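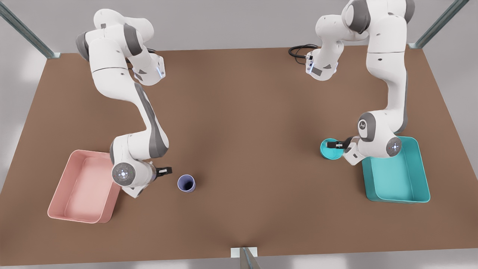 Ticket 468: Cup sorting marked as passed with cups outside trays

Product: Wimada Bench, simulator build
Opened by: Lachlan Dalgleish, Broner Catering Supplies
Assigned to: MacKinnon, Tembridge support
Priority: Normal (customer asked for High)
Status: Closed, partly resolved

Original report

We are looking at the two-arm table for the wash-up area at our Broner site. Before anyone bolts anything to our floor I asked for the simulator, and I've been running the cup sorting task on it in the evenings. One cup per arm, one tray per arm, pink on one side and teal on the other. It is hard to think of an easier bit of tidying. The cups are plain cylinders. They have no handles and nothing in them.

The results page says the task passes. I then watched some of the passes. In a fair number of them the teal cup is held by the rim, tilted, near its tray, and the run is scored as finished while it's still in the gripper. The right arm meanwhile sits with its fingers open beside the lavender cup and doesn't close them. Both trays have nothing in them. If one of my casuals stood at the bench like that I wouldn't call the shift done.

Please tell me what "passed" means.

LD

Reply, MacKinnon, 9:40 am

Thanks Lachlan. Can you confirm which scoring profile you have loaded? It's under Task, then Scoring. Also whether you are counting both arms or one. Note that left and right in the log are the robot's own left and right, so from the front view the robot's right arm is on your left. A few people get caught by that.

Reply, Lachlan Dalgleish, 12:15 pm

Profile is whatever it came with, which reads "grasp_default". I had worked out the left and right business, thanks, after losing an evening to it. Might be worth putting in the manual.

I'm counting both arms. I would have thought a two-arm robot was two arms' worth.

Reply, MacKinnon, 2:05 pm

That explains the first part. The grasp_default profile scores a run as passed once either gripper has hold of a cup and the cup has left the table. It was written for testing the fingers. For sorting you want place_in_tray, which checks that each cup is inside its matching tray and released.

Steps:

1. Stop the current batch.
2. Go to Task, Scoring, and choose place_in_tray.
3. Set Arms to Both.
4. Clear the old results. The page will otherwise blend the two profiles.
5. Run a fresh batch with the step limit left at 900.

Let me know the new figure.

Reply, Lachlan Dalgleish, 8:50 pm

Did all that. Batch of 2000 runs overnight and through today, both arms, trays where they were. Pass rate went from something your sales people would put on a banner to something they wouldn't. I've attached the log and won't argue over the decimal point.

What I see when I watch the failures:

Left arm mostly gets there. It picks the teal cup up by the rim and carries it tilted. Sometimes the cup catches the tray wall on the way in and tips. In the simulator this costs nothing. Ours are ceramic.

Right arm is the trouble. It comes down just short of the lavender cup and a little above it, fingers open, and waits. The step limit runs out. No error in the log, it just says "approach".

Two questions. Why does the right arm stall, and why does the thing stay silent about it? A kitchen hand who can't reach a cup says so.

Reply, MacKinnon, 10:20 am

Reproduced the stall here, thank you for the log. The approach check on the right arm is waiting on a clearance value between the lower links and the rim of the pink tray. With the tray close in under the arm the check never comes good, so the gripper holds position. The left arm had a looser value. They should have matched.

Workaround: move the pink tray 7 cm further out from the arm, or load the clearance file I've put in your account. I'd take the file.

You're right about the log. I've raised a request for a timeout message that names the check it is stuck on. I can't give you a date.

Reply, Lachlan Dalgleish, 4:30 pm

Loaded the file. The stall is gone, or gone from the batch I ran. Both cups end up in trays far more often than before. I also tried the tray move on its own with the old file and that worked too — which bothers me a bit. On a real bench a tray will be wherever the last person shoved it. If a few centimetres of tray is the gap between sorting cups and hovering over them, I don't think this is ready for my wash-up area. We have cups with handles and cups with teabags in them, and the table gets wet.

I haven't seen the simulator do any of that. Does it?

Reply, MacKinnon, 5:10 pm

Handles, yes, there is a mug set you can load. Liquids and a wet table, no. Tray position can be shuffled between runs, under Task, Variation. It's off by default. I'd turn it on before you show results to anyone.

Reply, Lachlan Dalgleish, 7:25 am

Turned it on. Pass rate dropped again, though the arm no longer freezes. I'll keep the licence until October and try the mugs. We're hiring a person for the bench in the meantime.

You can close this, but please leave the timeout message request open.

Closing note, MacKinnon

Scoring profile corrected by customer. Right arm clearance value fixed by file, to go into the next build. Timeout message still open as a separate request. Manual page on left and right naming sent to Tembridge documentation. Rim catching the tray wall not investigated under this ticket.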